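Archives > Ondon Home Kitchen List > Preserving and Pickling

Re: Refrigerator dills going soft after the first week

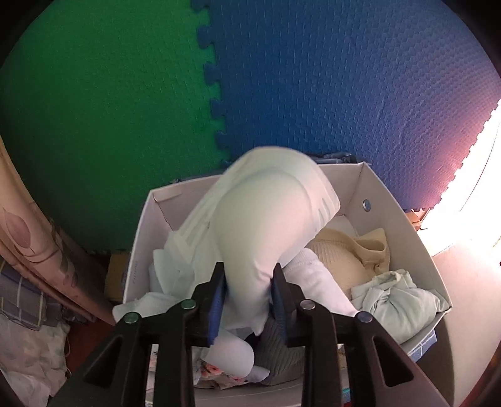

I've had the same trouble two summers out of the last three, so I'll say what I changed and you can take what's useful. My batches are bigger than yours but the method is close enough to compare.

Quoting the message of 24th July:

> I'm making refrigerator dills with the cucumbers from the Clidance farm stand.
> They are great on day three and fine on day five, and by the end of the second
> week they bend like rubber. I use equal parts water and white vinegar, two
> tablespoons of kosher salt to the quart, garlic, dill heads, and a few
> peppercorns. The brine goes in hot. I cut them in spears. I tried a grape leaf
> in half of the jars and couldn't tell which were which. Is this just how
> refrigerator pickles are, or am I doing something wrong? I would like them to
> last into September.

First, the cucumbers. The stand at Clidance sells both a slicer and a pickler, and by the end of July the bins get mixed. You want the short bumpy ones, no thicker than a broom handle. If the seeds have started to go hard and the middle looks watery, use them for salad. No brine will fix those.

Cut a thin slice off the blossom end of every one. That's the end opposite the stem. There's an enzyme in the blossom end that softens the whole pickle over time, and I think it's the most likely cause of what you describe, because your pickles start out fine. If you can't tell which end is which, trim both. I skipped this for years and blamed the vinegar.

Second, the soak. As soon as they come into the house I wash them and put them in a big bowl of ice water in the refrigerator, at least four hours and usually overnight. If you bought them yesterday and they sat on the counter, they need it even more.

Third, the hot brine. I'd let it cool. Bring it to a boil so the salt dissolves, turn it off, and leave it until you can hold your hand against the pot. I aim for 70 degrees and I do check it with a thermometer. Pouring boiling brine over spears cooks the cut sides. The flavor takes a couple of days longer to get into the middle, so don't open a jar before day five.

My brine by weight, for anyone with a metric scale:

1000 g water
531 g white vinegar, 5 percent
50 g pickling salt
15 g sugar (leave it out if you like)

The odd number on the vinegar is what came out when I weighed the measuring cup I'd been using all along. I never rounded it. It makes a milder pickle than yours. It's for the refrigerator only, so please don't use it for shelf jars. For those you need a tested recipe, and you follow it as written.

Per quart jar I put in two cloves of garlic, cut in half, one large dill head, half a teaspoon of mustard seed and a small dried chile. Garlic sometimes turns blue or green in the vinegar. It's harmless.

On the grape leaf, my results match yours. The tannin is supposed to slow the softening, but if the blossom end is gone there isn't much left for it to do. I still use one when I have them. Calcium chloride works better. Ki sells it in a small tub as pickle crisp granules, and I use an eighth of a teaspoon in a quart. More than that and you can taste it.

Whole pickles hold longer than spears, and spears hold longer than chips. For the jars you want to eat in September, leave the cucumbers whole and poke each one twice with a skewer. Keep spears for the jars you'll finish in two or three weeks.

Also check the refrigerator. Mine was running warm on the door shelves, where I kept all of the pickles. I moved them to the back of the bottom shelf and the next batch was noticeably firmer. Make sure everything is under the brine too. The Jirner glass weights fit a wide-mouth quart. They don't fit a regular one, which I found out after I bought a set of four.

If you try only one thing, trim the blossom ends on half of your next batch and mark the lids. I'd like to hear how those compare at two weeks.

I have extra dill heads through the end of the month if anybody near Ondon needs some. Write to me off the list.

Filed under: Pickles, Refrigerator, Summer Vegetables

More in this topic
Salt by weight or by spoon
Half-sours without a crock
Bread and butter pickles, less sweet
What to do with leftover brine
Dilly beans: how long before opening?
Re: Cloudy brine, still good?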